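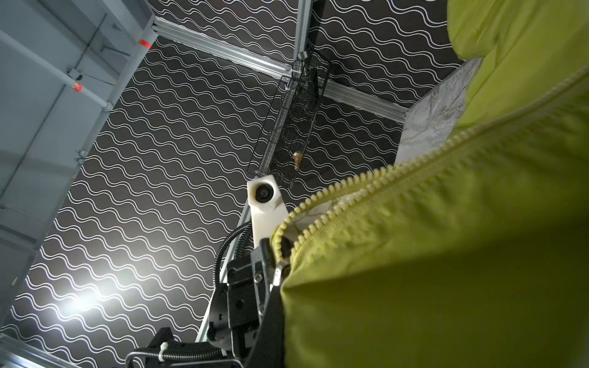
넬포트 민박 겨울맞이 안전 점검표 (11월, 메모 포함)

또 보일러 켜는 철이 왔네요! 작년 점검표를 그대로 쓰려다가 제 글씨를 제가 못 알아봐서 새로 정리했어요. 우리 집이 1990년에 지은 건물이라 손볼 데가 많습니다. 비슷한 집 하시는 분들은 필요한 칸만 가져다 쓰세요.

1. 일산화탄소 경보기: 합격
층마다 시험 버튼을 눌러 봤어요. 2층 것은 소리가 좀 작아서 건전지를 갈았더니 귀가 아플 정도로 울립니다. 뒷면에 교체 날짜도 적어 뒀고요.

2. 보일러 배기통: 조건부 합격
이음매에 그을음은 없는데 바깥쪽 고정쇠 하나가 헐거워요. 기사님 오시는 날 같이 봐 달라고 할 생각입니다.

3. 소화기: 부엌 합격, 복도 불합격
복도 소화기 압력 바늘이 초록 칸 밖으로 나가 있었어요. 산 지 10년이 넘었으니 미련 없이 교체! 새것은 호살리츠 제품으로 주문했고, 오기 전까지는 창고에 있던 예비품을 걸어 둡니다.
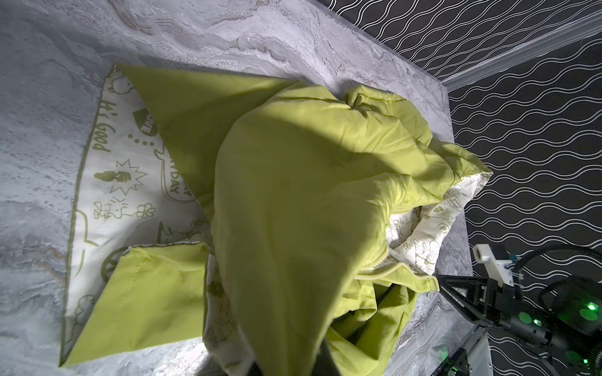
4. 전기난로 주변: 재점검
난로 앞 1미터는 무조건 비워 두는 게 우리 집 규칙인데, 추워지면 손님들이 자꾸 이불을 끌고 가까이 오세요. 그 마음은 저도 알죠. 그래서 침구는 눈에 확 띄는 색이 좋더라고요. 한쪽은 밝은 연두색, 뒤집으면 미색 바탕에 올리브색 만화 그림이 있는 이런 양면 이불이면 바닥에 흘러내려도 금방 보이잖아요. 안내문은 마야 크라예프스카 씨가 큰 글씨로 다시 써 주셨어요. 난로 위에 빨래 널지 말라는 문장에 밑줄이 두 번 그어져 있습니다.

5. 멀티탭과 전선: 불합격 1건
3호실 침대 뒤 멀티탭이 누렇게 변했길래 바로 버렸어요. 전기장판은 벽 콘센트에 직접 꽂고, 보관할 때는 접지 말고 말아 둘 것. 루틸릭스 타이머는 멀쩡한데 시계가 20분 느려서 맞춰 놨습니다.

6. 비상등: 합격
밤 10시에 차단기를 내리고 확인했어요. 계단 쪽은 잘 들어오고, 뒷문 쪽은 켜지는 데 좀 뜸을 들이네요. 일단 합격으로 치지만 다음 달에 한 번 더 볼게요.

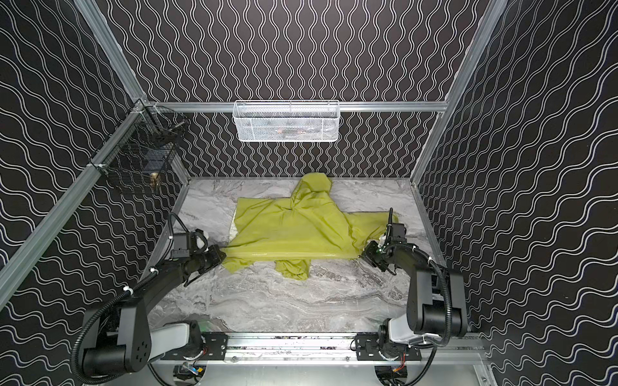
차단기를 내린 김에 누전 차단 시험 버튼도 눌렀는데, 바로 떨어져서 마음이 놓였습니다. 분전함 문 안쪽 회로 이름표는 잉크가 다 날아갔더라고요. 유성펜으로 다시 쓰는 중이에요.

7. 대피로: 재점검
뒷문 앞에 자전거가 또 서 있었어요(범인은 저입니다). 치웠고요. 문은 안에서 열쇠 없이 열려야 하니까 걸쇠에 기름칠도 했습니다. 번팅에서 산 미끄럼 방지 테이프는 계단 맨 아래 칸이 들떠서 새로 붙여야 해요.

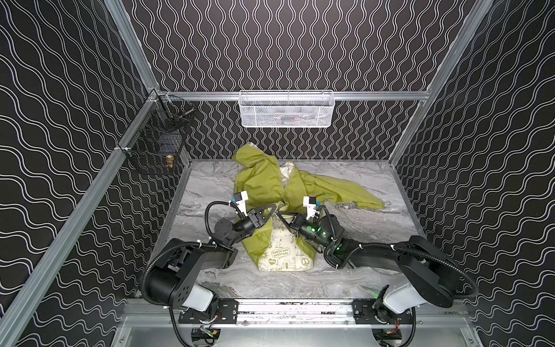 제20호 4쪽

8. 수도관 보온: 미완료
마당 수도만 남았습니다. 보온재 끝을 테이프로 막지 않으면 빗물이 스며들어 안 하느니만 못해요. 노린 던 씨가 지난겨울에 그걸로 고생하셨다며 신신당부하셨어요.

9. 구급함: 보충 필요
밴드는 넉넉한데 화상 거즈가 하나도 없네요. 체온계 건전지도 사 올 것.

남은 일: 복도 소화기, 계단 테이프, 마당 수도. 배기통 고정쇠는 기사님 다녀가시면 적을게요.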